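4.2 What the sorters did with their afternoons

Management at the Grustano returns depot expected the Birurov cell to free up time. It did, and the time went into watching the cell. In our 26 interviews, staff spoke of "minding" it, a word they had so far kept for small children and the boiler.
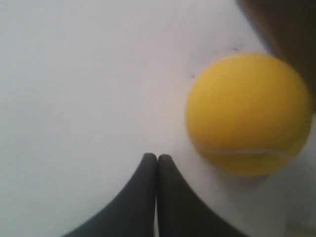
Job titles at Grustano did not change, which made the change in the job harder to complain about. Sorters who used to handle every item now set out the awkward ones and wait. A round item such as a tennis ball, with two closed fingertips just short of it, could hold the attention of two grown adults – both on full pay.

Older staff had their own views on which goods were "robot food." Cartons counted as trouble. Training notes from Eremen, the supplier, covered them in one line.

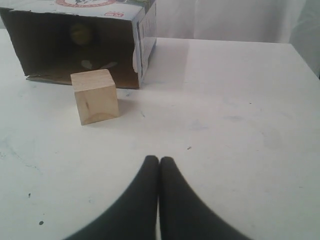
Figure 3. Gripper fingers, wooden cube and open carton at the Grustano cell.

Sorters with about 20 years on the floor were the least worried about their jobs and the most annoyed by the pace. Newer hires said the reverse, usually during the break the pace had given them.

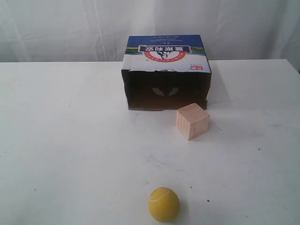
Godoy, commenting on a draft of this section, objected that boredom is a cost and that we had filed it under rest. We have since moved it to Table 2, where it takes up most of the column.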